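Let the Kids Pick a Boring Task

April 16, 2018

I've been helping out with the after-school robotics club in Fladton for a few years now, and every January I end up having the same argument with the other parents. It goes like this. The kids have to choose a project for the spring showcase, and the grown-ups want them to choose something that looks great from the back of a gym. A robot that throws things. A robot that climbs. Something with lights on it, if at all possible!

And every year I'm the one in the corner saying please, please let them do something dull.

I should say I like the flashy stuff as much as anyone. I went to the Sekitz meet with the club last year and yelled myself hoarse over a machine that flung foam balls into a bucket. But I also watched what our own kids did in the weeks before it. They spent most of that time on the outside of the robot. They painted it, they named it, they argued about the name, and then in the last few days two of them did all the programming in a panic while the rest ate chips. I don't blame the kids one bit. If the judging sheet gives you points for a crowd reaction, you're going to build for the crowd.

This year 11 kids signed up, and they voted (7 of them, anyway) for the Villa challenge, where you pick an ordinary household job and get an arm to do it over and over. No throwing. You do the same small thing 20 times in front of a judge and you get scored on how many of those runs come out right. I was thrilled. A couple of the dads looked like they'd been told the pizza was canceled.
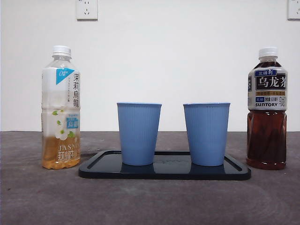

My case for the boring task is that it gives kids a problem they can see all the way around. Ours went with serving tea, and the whole setup fits on a gray tabletop: two light blue cups on a black tray with a bottle of oolong on each side. You'd think there was nothing to talk about. Well, they talked about it for an entire afternoon. One bottle is slim and mostly empty, the other is broader up top and filled nearly to its label, so do you grip them the same way? Does a light bottle tip if you bump it? The tray has a raised rim, and one girl wanted to know if the arm should come in from above and skip the rim completely or just be told how tall it was. That's a real engineering question, and she's twelve. She got there because there was nothing else on the table to distract her.

Compare that with the foam ball cannon. When a shot missed, the kids shrugged and loaded another one, and I couldn't have told them why it missed either. There were too many things going on at once. With a cup, if the arm closes a little too far to the left, everybody in the room sees it and everybody has a theory. Even the quiet ones. Maybe especially the quiet ones - the kid who hadn't said a word to me since he joined turned out to have very strong feelings about tray placement.

Now, the money. Our arm is a Dretex kit and the whole project came to $1,897 with spare parts, and I've heard the complaint that this is a lot to spend on moving a cup. I get it, I sat through the bake sales too. But the cannon wasn't cheap, and it's in a closet. Nobody could think of a second thing to do with it. The arm can go on to stack blocks or sort socks or whatever next year's bunch comes up with, and the kids who worked on it will be able to show them how.

The other complaint is that it's dull to watch, and okay, yes, it is. I've sat through a practice and caught myself reading the fire drill notice. Grandparents are going to be very polite about it. I don't think that's a good enough reason to take it away from the kids, though. We don't ask the school band to skip scales because scales make a lousy concert, and we don't drag the grandparents in to hear them either.

If I could change one thing, I'd have the showcase give each team five minutes to explain its worst run. Put the failed tries up on the wall and let the kids walk people through them. Ours keep a notebook of misses and it's the best thing the club has ever made, full of crossed-out guesses and little drawings of the gripper. I'd happily pay the price of admission for that notebook.

So if your club is voting soon and some kid raises a hand and suggests folding a towel or putting a lid on a box, don't groan. Write it on the board with the rest of them and see how long they can talk about it.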